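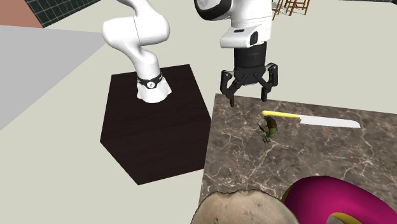 Collecting examples in simulation: a few notes (1/8)

Neema Muriithi here. Since January I work on the data side of a project we call Staron. One white arm, one parallel gripper, one marble worktop, and everything is rendered. I want to write down how we gather the examples, because people ask me.

2/8
The target is 2,000 good episodes. We have 1,000 and a little more on the disk. An episode is one try at one small job, for instance "take the knife by the yellow handle". I drive the arm by hand controller and the simulator writes down everything.

3/8
Each episode begins with the gripper open, above the worktop. In my first week I started with it closed on many tries, and the model learned to wait before it did anything. We threw away 219 episodes. I was not happy that evening.

4/8
The objects are mixed on purpose. A knife next to a tiny green and brown figurine, a big magenta ring with a yellow inner edge, a rough beige dome. Sizes that do not belong together are useful for us, the model should not guess from the size alone.

5/8
The knife is harder than I expected. The handle is round, so if the fingers come down a bit off centre it rolls. Marcus Oyelaran told me to come in slower for the last part. He was right - my failures went down the same afternoon.

6/8
We keep the failures too, in a separate folder with a short label: "rolled", "missed", "pushed neighbour". Please do this if you start a collection of your own. I did not do it at first and now I have to watch old recordings again.

7/8
The floor, the walls and the furniture at the back also change between batches. I do 60 episodes, then a new room. More than this and my hands become lazy, and I repeat the same path each time.

8/8
Next is the figurine. It is very small and has thin black parts at the side, so I will try several approach angles and post which ones worked. If you have collected grasps on very small things, please write to me how you labelled them.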